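Setting up the Ovis hand-held gripper for cloth work

The Ovis is the hand-held gripper in the Turnel recording kit. It ships ready for boxes and cups. Cloth needs a few changes first, and the whole setup takes about 19 minutes.

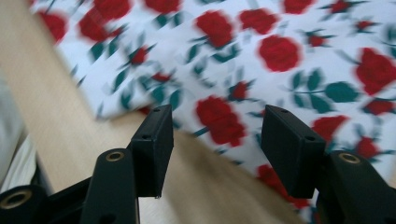

You will need the hex key from the kit, a clean rag and a cotton tea towel or napkin to practice on. Patterned cloth is easier to track than plain white.

1. Wipe both pads with the dry rag. Don't use alcohol, as it leaves the finish slick.

2. Close the fingers slowly and check that the pads meet flat. If one side touches first, loosen the pad screw half a turn, squeeze, and tighten it again.

3. Open the Pason app, choose Grip, then Soft. Set the closing limit to 37. The factory setting is 43, and at that value thin cotton slips out when you lift.

4. Lay the cloth on a table with one fold facing you. Open the fingers, come down over the fold and stop just above the table.

5. Squeeze, wait for the beep, and lift straight up. Move slowly on your first few takes. Fast swings blur the video, and Pason will flag those clips for review.

6. Save the take. Check the fold in playback before you start the next one.

If the pads still slip, try the rubber sleeves that Hegyi sells as an add-on. Kálmán Szénási has used a set on denim since March and they show little wear. I would skip them for thin fabric - they drag on the table and pull the cloth out of line.

Error 1529 means the closing limit was not saved. Restart the app and repeat step 3.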